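Drestard Opens Lost Jewelry Register to Three More Buildings

By Sivaprasad Thomas
Thursday, May 2, 2024
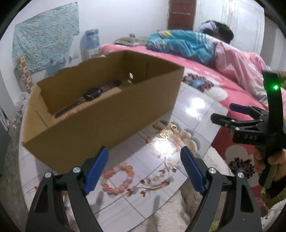

A wristwatch in an open cardboard box, with a beaded bracelet and two earrings on the floor tiles.

Drestard, the property management firm that runs the Claron apartment buildings, has extended its lost jewelry register to the Maddocks, Stosolura and North Claron sites. Tenants at all three can now report missing watches, rings, earrings and bracelets through the same desk that handles keys and parcels.

The register opened last July at the main Claron building. It holds 1,009 entries, counting both items reported missing and items handed in. The firm does not publish a return rate. A notice sent to tenants this week says that entries stay open for 33 weeks, after which the person who filed the report is asked whether to renew it. Unclaimed items are kept for the same period.

Small jewelry had previously been logged with general lost property, under a single heading that also covered umbrellas, gloves and phone chargers. Entries such as "earring, gold" or "watch, black" were common and gave the desk little to work with when a tenant called. Under the register each piece gets its own line. The form asks for the type of item, the color, the closure, any engraving, and the room or part of the building where it was last seen.

For watches, the form also asks for the shape of the face, the strap material and whether the strap has been replaced. Bracelets are recorded by bead shape and color or by link type. Earrings are entered one at a time, including pairs. The desk found that a pair is often lost as one piece, and that the second is sometimes turned in weeks later from a different floor.

Sorting and storage

Items handed in are placed in small paper envelopes, one per piece, and marked with the entry number. The envelopes go into a shallow drawer with dividers. Plastic bags were tried first and dropped after earring posts came through the corners. Beaded pieces are laid flat, and any with a worn or stretched cord are noted as such on the envelope so that the owner knows the condition before collecting.

The desk does not clean, repair or value anything. Batteries are left in watches. A stopped watch is logged as stopped, with the time on the dial left off the public listing and used as a check when someone comes to claim it. One other detail is withheld from each listing for the same purpose, usually an engraving, a scratch or the closure.

Collection is in person, with photo ID and the withheld detail. Where two people describe the same item, it stays in the drawer until one of them can supply a photo or a receipt.

Advice on moving and sorting at home

The notice includes a page on keeping track of jewelry during a move or a change of rooms. A large share of the missing-item reports at the main building are filed in the first 21 days after a lease starts, and many of those name a box, a bag or a drawer as the last known place.

The page recommends keeping jewelry out of the large cartons. A watch dropped in loose can slide under a bottom flap, and earrings will pass through a hand hole or an open seam. If a carton is the only container to hand, the bottom should be taped from the inside as well as the outside, and small pieces should go into a lidded tin or a zipped pouch before they are put in. The carton should then be labeled on two sides and carried by hand.

Sorting is best done on a plain cloth or a tray with a raised edge. Patterned tile and deep rugs are both named as poor surfaces – the first makes a small hoop hard to pick out, and the second can hold one below the pile for months. Tenants who do sort on the floor are advised to roll back any rug first and to work from one side of the room to the other. A flashlight held low and nearly level with the floor will pick up metal better than a ceiling light.

Before vacuuming, a piece of thin stocking can be stretched over the hose end and held with a rubber band. Anything small is then caught at the mouth of the hose. Building cleaning crews have used this method in the shared laundry rooms since the winter.

For storage after a move, the page suggests one compartment per pair of earrings, bracelets laid in a loose ring without being hung by the cord, and watches set down on the strap side with the crown clear of other metal. Leather straps should not be closed up in a plastic container. Tenants are also asked to take one photo of each piece on a plain background, with a ruler or coin beside it, and to keep the pictures somewhere other than the phone alone.

Desk hours and forms

Forms are available at the front desk of each building and may be filled out on paper or through the tenant page. Paper forms are entered the next working day. Reports filed at one site are visible at all the others, so there is no need to file twice.

The Maddocks desk will accept items from 8 a.m. to noon on weekdays until its new counter is fitted in July. Stosolura and North Claron keep their present hours. Items found after the desk has closed can be left in the key drop in a sealed envelope marked with the place and time found. Tenants are asked not to post photos of found jewelry on the hallway boards, which makes the withheld detail useless as a check.

Older entries from the general lost property log at the three added sites are being moved across by hand. Those with no description beyond the type of item will be listed as unsorted, and tenants who filed one may be asked to add to it. Drestard expects the transfer to be finished before the Maddocks counter opens. There is no charge for filing, storage or collection.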